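Documentation > Dreltholm Site > Packing and Sorting > Station Guide > Section 4

Contents | Safety | Set-up | Daily Operation | Staffing | Forms

4. Transferring Packet Work to the Wirnar Station

4.1 Purpose of this section

This section applies to all shifts at Dreltholm on which small wrapped goods are sorted with the Wirnar station. It replaces the loose sheets issued in July and takes effect on Apr 21, 2025. It covers the preparation of the station, the recording of demonstrations with the hand-held gripper, and the changes to the duties of sorting staff. Mechanical maintenance is covered in Section 7 and is carried out by Van der Linden under the service agreement.

The station takes over repeated picking from shallow trays. It does not take over inspection, recalls, damaged goods or any item that the supervisor has placed on the hold list. These remain with sorting staff on every shift.

4.2 Changes to duties

Before the station was introduced, a sorter picked, checked and placed each packet by hand. Under the present arrangement the work is divided as follows.

Operator: loads trays, starts and stops the station, clears missed picks, signs the shift log.

Demonstrator: records picks with the hand-held gripper when a new item is added to the list.

Checker: inspects placed goods and removes any with open seams or unreadable labels.

Staff rotate between the three duties. No person is to remain on the operator duty for more than two hours without a change. Pay grade is not affected by the duty assigned on a given day.

NOTE: Demonstration work is counted as working time, including demonstrations made away from the packing hall. Enter it on Form D under the item number, with start and finish times.

4.3 Preparing the station

1. Confirm that the hold list has been updated for the shift.

2. Turn the key switch to SET. The amber lamp comes on.

3. Wipe the finger pads with a dry cloth. Do not use solvent.

4. Place an empty tray on the left shelf and a loaded tray on the right shelf. A loaded tray holds no more than 20 packets.

5. Close the guard and turn the key switch to RUN.

6. Watch the first full tray from start to finish. If more than two picks are missed, return the switch to SET and refer to 4.6.

CAUTION: Do not reach past the guard to straighten a packet while the switch is at RUN. Turn the switch to SET and wait for the arm to park. This applies to supervisors and visitors as well as to operators.

4.4 Adding a new item

A new item is accepted on the list when 100 good demonstrations have been recorded. Items with glossy or crimped wrappers need 157. The supervisor may ask for more where an item is often missed in service.

Demonstrations are to be made with mixed contents in the tray. A tray holding a single kind of packet gives good results on the day and poor results later - the station will then meet wrappers it has not been shown together.

5. Settings in which demonstrations are made should also vary. Change the surface under the tray and the room between sets.

4.5 Making a demonstration

1. Switch on the gripper and wait for the short tone.

2. Hold the tool by its grip, with the fingers open and pointing into the tray.

3. Approach the packet at an even speed. Do not push other goods aside with the fingers unless the item sheet calls for it.

4. Close the fingers on the left and right edges of the packet. The printed face should be left uncovered as far as its width allows.

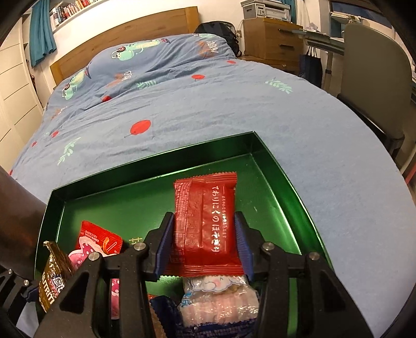
Ashok Sisodia asked that this guide also state how the quality of a demonstrator's work is judged. In his view, sorters with long experience were being scored on speed, when their real skill lay in knowing how hard a packet can be held before the seam gives. The point has been accepted. Speed is no longer recorded on Form D, and the checker's remarks on seam damage are now kept with each set.

5. Lift straight up until the packet is clear of the tray walls, then pause for one second.

6. Place the packet on the receiving surface and open the fingers fully.

7. Press the side button to keep the demonstration, or hold it down to discard.

NOTE: Discard any demonstration in which the packet slips, even if it was caught again. Discards are not counted against the demonstrator.

4.6 Missed picks

Missed picks are entered in the shift log by item number. At 249 entries for one item the log is closed and the item returns to hand sorting until new demonstrations have been recorded. The sorter who last demonstrated the item is offered the work first, but may decline it.

Faults in the arm, guard or key switch are not missed picks. Stop the station, hang the red tag and call the Trukach desk, which will pass the report to Van der Linden.

Previous: Section 3, Safety | Next: Section 5, Shift Log

Contact the Trukach desk | Copyright Trukach | Back to top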